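Home | News | Interviews | Events | Contact

Teaching a wrist to look

Rohani Pelupessy had been up since five when we finally talked on Wednesday, and she was still happy to go on about numbered cubes. Her project, Trernent, trains a gripper in simulation, using only a fisheye view from the wrist.

"People ask why we put numbers on them," she said. "Well, a plain cube looks the same however you turn it, and I wanted the model to care which way was up!"

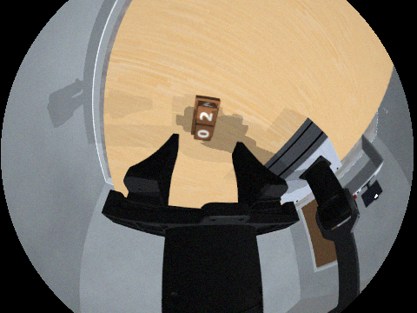
Her first version learned from 500 simulated grasps and did, in her words, "pretty miserably." Hakim Ginting, who shares her office, suggested changing the table shadows on every run, and failures fell from 18 in a hundred to 9.

"I'd been fussing with the lens model for weeks," she told me, laughing, "and there was Hakim with his shadows."

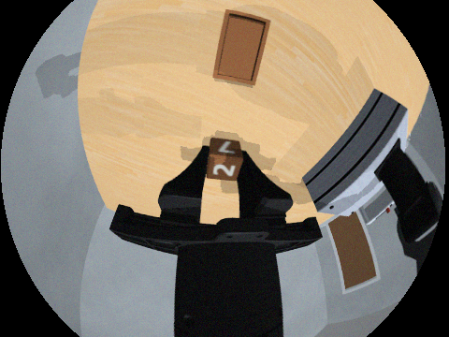
What comes next

Real cubes, she hopes, by April.

Shares: 15 | Comments: 2

gronley: Did you try it with the lens distortion removed?

Lastden: Lovely interview, more of these please.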